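Llevo unos meses trabajando en algo que a mi madre le cuesta explicar a las vecinas, así que voy a intentarlo yo, con calma y con café. Hilo largo, aviso. 🧵

Trabajo recogiendo demostraciones. Dicho rápido: una persona guía al robot mientras hace una tarea de casa, se graba todo (cámaras, articulaciones, dedos) y con muchas de esas grabaciones se entrena después un modelo que intenta hacerlo solo. Yo guío, y también reviso, que es donde se me va la mitad de la semana.

Cada toma se llama episodio. En Trokham, que es como bautizamos el proyecto, tenemos guardados 542 episodios que han pasado la revisión. Los que no han pasado prefiero no mirarlos todos juntos, que me entra la pena.

Este mes de mayo nos toca la familia «cesta y mueble». Suena a poca cosa, ya lo sé, y cuando Mechthild Camenzind repartió las tareas yo pensé que me había tocado la fácil. Pues no, queridos. Una cesta con asa y con rejilla tiene muchísimos sitios por donde agarrarla, y cada uno cuenta como una estrategia distinta.

Y aquí viene lo que más me costó aprender: cuando guías tienes que ser variado, pero no caprichoso. Si agarro siempre igual, el modelo se aprende ese gesto y se pierde en cuanto le giras la cesta un poco. Si agarro cada vez como me da la gana, se queda con una especie de promedio que no sirve para nada. Mechthild lo llama «variar con educación» y lo tiene escrito en la pizarra.

Os dejo tres momentos del trabajo con la cesta roja, que le he cogido cariño: 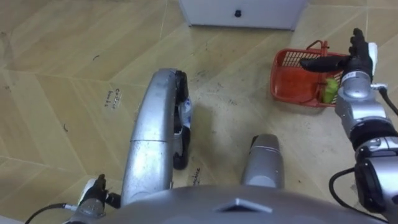
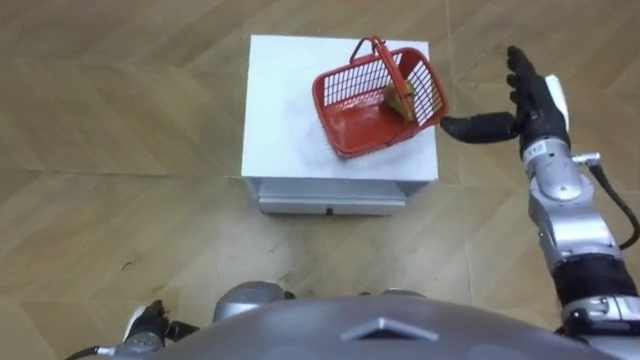
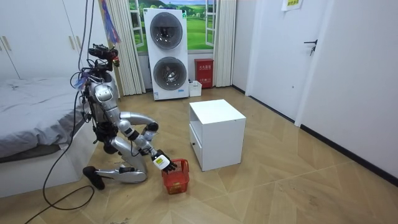
Hubert Zaugg: yo trabajo con pinzas de dos dedos y siempre me queda la misma duda con las manos completas. Con tantos dedos, ¿no acabáis metiendo mucho más ruido en los datos? A mí me compensaría más tener el doble de episodios con una pinza sencilla que la mitad con una mano bonita.

Hubert, qué alegría leerte, y qué buena pregunta. Te doy la razón a medias. Ruido metemos, vaya si metemos: al guiar, los dedos que no hacen falta se te van por su cuenta, y eso queda grabado con la misma seriedad que lo importante. Yo los primeros días movía el meñique como quien toma el té.

Lo que hacemos es revisar los dedos aparte. Primero miro el episodio entero a velocidad normal, después solo las curvas de la mano, y si hay un temblor largo sin motivo lo marco. De la última tanda, que eran 108, se quedaron 83. El resto se repite y tan amigos.

A cambio, con la mano completa hay agarres que con una pinza ni me plantearía: enganchar un asa, apoyar los dedos en un borde y acompañar. Que compense o no depende mucho de lo que quieras enseñar, y ahí no me atrevo a darte una regla, porque cada vez que me he atrevido con una regla me ha durado hasta el viernes.

Otra cosa que me preguntáis mucho por privado: si se ordena todo entre toma y toma. Se ordena, sí, pero nunca igual. Tenemos una hoja con las posiciones de partida (cesta en el suelo, cesta sobre el mueble, girada, recta, más cerca, más lejos) y la vamos recorriendo salteada. Al principio lo hacíamos «a ojo y al azar», y cuando Damian Borkowska dibujó todas las posiciones en un mapa salió una mancha preciosa justo donde nos quedaba cómodo el brazo. De azar, nada.

También variamos lo que va dentro de la cesta. Cosas ligeras, eso sí. Hay quien me dice que el contenido da igual si la tarea es mover la cesta, y yo lo pensaba también, pero prefiero que el modelo haya visto unas cuantas antes que descubrir luego que se aturulla con una.

Las etiquetas las escribimos a mano, una frase por episodio, y esa es mi parte favorita, fijaos qué rara soy. «Coger la cesta por el asa», «colocar la cesta sobre el mueble blanco». Olga Caldeira y yo hemos discutido una tarde entera sobre si «colocar» y «dejar» son lo mismo. Ella dice que dejar es soltar sin mirar. Ganó ella y cambiamos más de 80 etiquetas.

Y un consejo para quien empiece en esto: descansad. Se nota muchísimo en las curvas cuándo la persona que guía está cansada, los movimientos se vuelven bruscos y se acortan las pausas. Yo paro cada poco, estiro los hombros, me como una mandarina y vuelvo. Mis episodios de después de la mandarina son de los mejores que tengo.

Mañana empezamos con la cesta girada hacia el otro lado y me toca guiar con la izquierda, que la tengo bastante torpe. Si alguien más trabaja en recogida de demostraciones y quiere comparar hojas de posiciones, escribidme, que a mí estas cosas me encantan y en casa ya no me dejan hablar de ellas en la cena.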